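Bustton Ridged Pad Set for Handheld Grippers

Home / Grippers & End Effectors / Fingers and Pads / Soft Goods

Item no. 1059-R
$119 per set of 4 pads (two to wear, two to lose under the bench)
In stock. Ships from our own shelf.

Your gripper came with smooth pads, and they are very good at picking up the block that came in the same box. Then somebody asks for laundry. The Bustton ridged set is what we sell to people who have spent an afternoon watching a bath towel slide out of a $3,000 wrist.

The ridges run across the inner face of each pad and give cloth somewhere to go when the fingers close. Pads push on by hand and come off with more swearing than the leaflet suggests. Warm them up first.

How it compares

We ran three sets on the same handheld gripper, same fingers, same operator (Siham Saab, who has the steadiest wrist in the building and would like to stop being asked). Each set got 540 grasps on folded towels, napkins and one fleece blanket.

Bustton ridged: best of the three on thick folds. Tends to take two layers of a thin napkin when you wanted one.
Ullell smooth: lovely on cartons and cups. On terry cloth it behaves like a man in socks on a waxed floor.
Fenico foam: grabs anything, including lint, hair and the previous towel. Wears out quickly.

If you mostly handle boxes, buy the Ullell and keep the change. We sell that too.

Fit

Handheld grippers with flat two-finger jaws. Shboul arms need the adapter plate, sold separately, for reasons Shboul has never shared with us. Will not fit round fingers, however firmly you believe in it.

Care

Wipe with a damp cloth and mild soap. No solvents. Evaristo De Luca tried brake cleaner in November, and we now stock one fewer demo set.

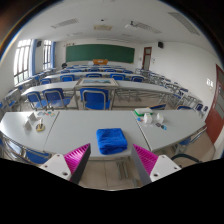
SOFT GOODS / TOWELS AND LINENS

Magenta pads on white fingers, coming in on a folded blue towel in a classroom. A thick plush fold is where ridges earn their price: open wide, come in low, and close on the folded edge. Going straight down on top works about as well as picking up a cake that way.

The wide wrist camera bends every table in the room, and you do get used to it. Check that both pads show in your view before you start recording. If only one does, your mount is crooked, and you will find this out 200 clips later if you skip the check.

In the bag

4 ridged pads
1 leaflet, optimistic

Returns

Unused pads, 30 days. Pads that smell of fabric softener count as used.

Price checked 05/08/2025

See also: Ullell Smooth Pad Set, Fenico Foam Pads, Adapter Plate for Shboul Arms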